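FOR IMMEDIATE RELEASE
Mon 25 July

Temba Releases Results of Its First Reheated Leftovers Survey

Temba, the meal-planning service for people who own more food containers than lids, today published the findings of its first survey on leftovers. The company asked 1,633 households what happens to dinner after dinner. The answers were not flattering, to the households or to dinner.

According to the survey, lasagna is the dish most likely to be eaten the next day, and also the dish most likely to be eaten cold, standing up, by someone who had promised to save it. Salad came last. Of the 1,633 households, 98 reported finishing a dressed salad on day two, and several asked that this be kept private.

The findings shaped Second Supper, a new section of the Temba planner that schedules leftovers before they exist. Users enter what they plan to cook and the planner sets aside a later meal for the remainder, along with reheating notes for stovetop, oven and microwave. Second Supper opens with 100 dishes. Fish is included – with a note about shared office kitchens that the company's lawyers asked to have softened.

The section was built with Jistar, a recipe software studio, and tested over 4 weeks in home kitchens. Testers were most divided on pizza. Temba recommends a countertop oven and a little patience, and accepts that it will be ignored.
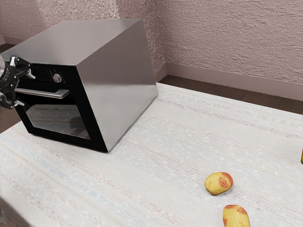
Countertop oven with stainless-steel side and single control knob. Illustration.

Second Supper is available now to all Temba subscribers at no added cost. A holiday edition, given over almost entirely to turkey, will follow in December.

About Temba
Temba makes meal-planning tools for home cooks. Press inquiries may be sent through the media page on the Temba website.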